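Refill Before Recycling: A Case for Changing What Our Towns Measure

By Audrey-Anne Bélanger
February 6, 2023

The Plundallow district council will decide this spring whether to renew its household recycling contract for another 15 years. The draft before members runs to 460 pages and treats one question as settled, namely that the proper public response to a plastic container is to collect it after use. I would ask the council to reopen that question before it signs.

Recycling has earned its place in public life. It gave residents a habit, and habits are difficult to build. Yet the contract pays the operator by weight collected, and a district that pays by weight has little reason to want less of it. A household that refills the same container all year appears in the annual report as a household that has stopped participating.

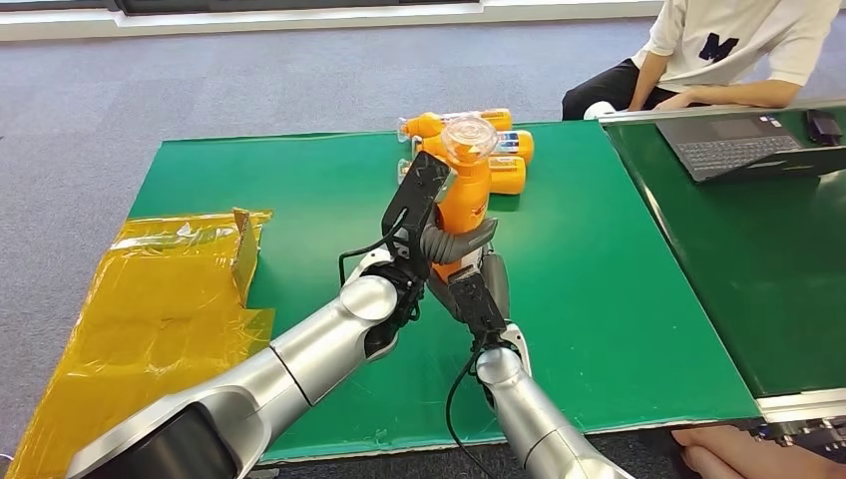
Laundry products are a sensible place to begin. They are bought regularly, they keep well, and few people are attached to the package. An upright orange bottle with a clear domed cap is sturdy enough to stand on a shelf for years, and most are discarded the first time they are empty. The refill counter at Ngubane, which opened in January of last year, has registered 1512 visits from a town of modest size. Its manager, Anathi Motaung, reports that detergent accounts for the larger part of them.

Objections have been raised, and they deserve an answer. Councilor Thijs Postma has argued that refill counters serve people with time and a car. He is right about the present arrangement. The counter at Ngubane closes at five, and the bus from Fomovthorpe reaches it twice a day. Those are faults of scheduling, and the council already has authority over both.

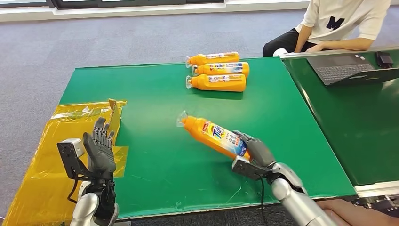 Tide bottles with clear nozzle caps. Detergent is among the products proposed for refill.

The matter of cost is less simple. A second counter would require a lease, a part-time attendant and a supplier willing to deliver in bulk. I do not believe the district should carry this alone. Retailers benefit from the traffic and should contribute to the rent, as the grocers at Tastel agreed to do after a year of negotiation.

The contract should be renewed for a shorter term, with 20 percent of the payment tied to reductions in household packaging. Members may reasonably differ on the percentage. Written comments are accepted at the district office until the second reading.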